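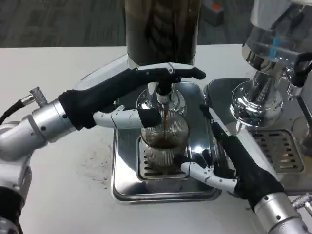 Left hand up at the hopper, right hand steadying the glass while the coffee runs.

Noltari
Two-arm task software for people who'd sooner be doing the task

Hello! I'm Godfrey Mrema, I write Noltari, and since I also write this page you'll have to put up with me going on a bit. The short version is that Noltari is the layer that sits between your arm drivers and whatever you want your arms to do. It does the planning, the holding, the watching and the logging. You bring two arms, two hands and at least one camera, and it runs on an ordinary Linux PC next to the bench.

I've used espresso as my main test job for ages now. I like coffee, I'll admit that straight away, but it's also a brilliant nuisance of a task. The machine is all polished chrome, so everything in it has a reflection. The glass is clear and ribbed, which depth cameras hate. And both hands have something to do at the same moment, in a space where there's hardly room for one.

What's in it

Paired planning
Most planners I tried before writing my own would plan the left arm, freeze it, then plan the right arm around it. Fine for picking up blocks. At a coffee machine you end up with one arm parked exactly where the other needs its elbow. Noltari plans both arms as a single problem and lets you say which hand matters more at each step. While coffee is pouring, I give the hand at the glass priority, and the one up at the hopper has to make do with whatever room is left (it usually grumbles and finds a way).

Plans get reused too. If the cup has moved a finger's width since the last run, the planner bends the old path instead of starting from scratch, and you really notice the difference when you're running the same job all afternoon.

Steady holds
This is the bit I'm proudest of! A hold in Noltari is a proper thing with its own settings: which fingers, how firm, how much the object may shift before the hand responds, and what to do if it does. There's a setting called "lean" for when you don't want to grasp something at all and only want a finger or thumb resting against it. Glasses are the obvious use. You want the thing kept still on the grate without being squeezed.

Holds carry on while the other arm moves. In version 2 they didn't always, and I had some emails about that, thank you all.

Shiny and see-through things
The perception side doesn't ask for a perfect model of the glass. It looks for the rim and the base, works out an upright shape between them and keeps a confidence figure for each. If confidence drops you can have the job wait, try another view or carry on more slowly. For chrome there's a reflection mask: you mark the shiny bits of your machine once, in the setup tool, and Noltari stops believing in the fingers it sees in them. Marking up my own machine took one cup of tea.

Watching liquids
You can set a watch on a region and have it report when a stream starts, when it thins and when it stops. There's also a fill level estimate for clear containers. It's good with dark coffee in clear glass. It's poor with water in clear glass and I wouldn't rely on it there at all. Milk is somewhere in between, and foam confuses it.

The step editor
Jobs are written as a list of steps in a plain text file, or in the editor if you prefer boxes and arrows. Each step says what each hand is doing and what has to be true before moving on. A typical one from my own file reads:

step: pour
left: keep hold
right: lean on glass
until: stream stops
if glass shifts: stop pump, hold still

The last line only works if your machine has a pump Noltari can switch, obviously. Mine goes through a relay on the bench supply, and the wiring notes are in the download.

Replay
Every run is kept with the camera pictures, joint positions and the decisions lined up on one timeline. Drag the slider back and you can see what the software believed at that moment and why it picked what it picked. I find nearly all my own mistakes this way.

What it works with

Arms: anything with a position interface at the joints and a driver that can report back in good time. Matched pairs are easiest. Mixed pairs work but want more calibration.
Hands: two-finger grippers up to full multi-finger hands. For the fancier hands you'll need a hand file, and there are several in the download to copy from.
Cameras: colour is required, depth is optional, and a head-mounted view is a great help.
Computer: Linux, 32 GB of memory, a separate graphics card for the perception side.
Not supported: mobile bases that move during a job. Park first, then start.

Please do read the safety chapter before you put either arm anywhere near hot water. Noltari has its own stop and its own speed limits, but they're no replacement for a proper stop button wired to the arms.

Prices

Noltari Bench, one robot, one year of updates: £574
Noltari Lab, up to five robots, one year of updates: £2625
Noltari Lab with a setup visit, UK mainland: £3399
Renewal of updates, Bench: £323

The software keeps working if you don't renew, you just stay on the version you've got. Teachers and students should write to me before buying. The trial is the whole thing with no features missing, and it stops after thirty days.

Orders and invoices go through Zesden, who handle the selling side so that I can get on with the code. If a Zesden invoice turns up with my product on it, all is well.

What changed in 3.2 (2024-11-02)

- Holds now survive a replan on the other arm
- "Lean" accepts a thumb as well as a finger
- Reflection masks can be copied between cameras
- Fill level no longer jumps when a hand passes in front of the glass
- The editor remembers where you left the window (sorry it took so long)
- Fixed a crash when a step file had a blank line at the very end

Known problem: on some graphics cards the replay slider stutters with three or more cameras. Turning off the preview strip gets round it. I'm working on a fix.

A few things people ask me

Do I need the coffee job? No, it's one of the sample jobs and you can delete it. The others are a jar with a screw lid, a folded tea towel and a tray carry.

Can it learn a job from me moving the arms by hand? Partly. You can record positions that way and they'll go into the step file, but you still write the conditions yourself.

Is there a course? I ran a small one in Curndale in September and I'd like to do another. Put your name on the list on the contact page and say which arms you've got.

Does it need the internet? Only to fetch updates. Licences are a file on the machine, and camera pictures stay on your own disk unless you send them to me with a bug report.

What was Chávez? The old name for the planner, back when it was a separate download. If you've still got Chávez step files, the converter is under Tools, Import. Check the hand priorities afterwards, they don't always come across.

Download the trial | Read the manual | Write to Godfrey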